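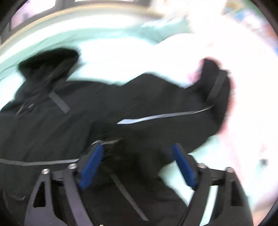 Coat collection: what we need before the cold weather

12/08/2022

It may feel early to be thinking about winter jackets, but this is when we start sorting them. Last winter's collection brought in 499 coats and jackets, and most of them went out again before Christmas. We would like to start sooner this year so that people are not waiting when the weather turns.

Dark jackets with hoods are always the first to go, particularly ones with reflective strips. Many of the people who come to us walk or cycle to early shifts along the Grukau road, where there is no lighting past the garage, and they ask for something that shows up in headlights. If you have a jacket like this that has been outgrown or replaced, please think of us.

Before you bring a jacket in

Empty every pocket, including the inside ones. We handed back three sets of house keys in March.

Wash it according to the label. Do up the zip first and leave out the fabric softener if it is a waterproof. Reflective strips should not be ironed.

Check the hood, cuffs and any straps or cords. A missing cord is easily replaced and we will still take the jacket, but please pin a note to the sleeve saying what needs doing. Broken zips are harder. Dayana Ledesma can mend most of them, though she would like no more than she can get through in an evening.

Lay it out flat with the hood at the top, fold the sleeves in across the front, then fold it up from the hem. Folded jackets stack far better than rolled ones and the size label stays where we can find it. Hangers are not needed – we have boxes of them.

Where to take it

The side room at Barajas Hall is open for donations from ten until noon and again from four until six on sorting days, which are listed on the hall door. Please don't leave bags outside. The porch roof leaks and we lost two good coats that way.

Obed Ofori is collecting from the Lultuvia estate for anyone who can't get to the hall. Leave your name and house number at the post office counter and he will call round.

We are also short of children's sizes from age seven upwards, and of anything in men's extra large. Gloves and hats are welcome in pairs or singly as the case may be, but we have no room for shoes at present.

Jovita Ventura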